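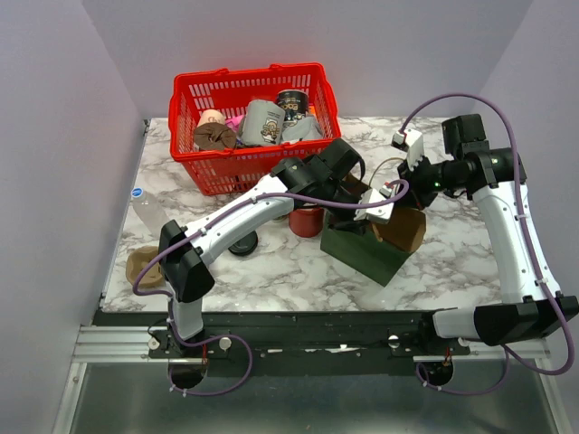

2021-01-02, Saturday. Trail notes, writing up

Spent the morning going through the June field books from the Iltside forest stay. They got damp on the trip home and the pencil has held up much better than the ink. Two pages of the second book are stuck together. I left them under a weight with blotting paper between the covers and will try again later in the week.

Where things stand

The transcript is finished up to the day we moved from the lower camp to the ridge camp. The rest is patchy. I wrote very little on the ridge because the rain came in every afternoon and I was usually in the tent by four.

Nest counts from the ridge path are copied into the shared sheet. I kept the old and new nests in separate columns this time. If you are adding your own sightings, please do the same and leave the third column alone until we agree on what "recent" means. My rule was green leaves still on the bent branches. The guides use a stricter one and they are probably right.

Long calls

I heard the big male 3 times on the last full day, all before breakfast. The compass bearings for the first two cross near the stream fork. The last one makes no sense and I think I read the needle from the wrong end. I have entered it as written with a question mark.

The recordings are poor. Cicadas cover most of the low end, and on one file there is mostly my own breathing from the climb. Will try a filter before giving up on them. The file names still follow the recorder's clock, which was an hour behind the whole trip, so add an hour before matching anything to the notebook.

Broken

This was our name for the female with the bent finger on her left hand. She turns up in four entries, always with the same juvenile. I had her down as a new animal in the first entry and have gone back and corrected it. The finger does not seem to bother her. I watched her strip a fig branch for most of an hour and she used that hand as much as the other – more, if anything, when she was hanging.

In the first draft of the trip account I wrote that she looked at me as though she knew me. Taking that out. She looked at me, then she went back to the figs.

Kit

The Fodisport boots are finished. Left sole came away on the descent and I walked the last 2 miles with it tied on with cord. Leech socks worked well. Bring 50 feet of thin line next time, more than we had, for hanging food and wet clothes.

Still to do

Send the Kioko chapter back with comments. It is too long in the middle, and the ferry crossing can go.
Redraw the ridge map at a larger scale.
Cut the opening of the trip account to 1,000 words.
Check the fig species against the leaf pressings. The labels on the pressings are mine and I don't fully trust them.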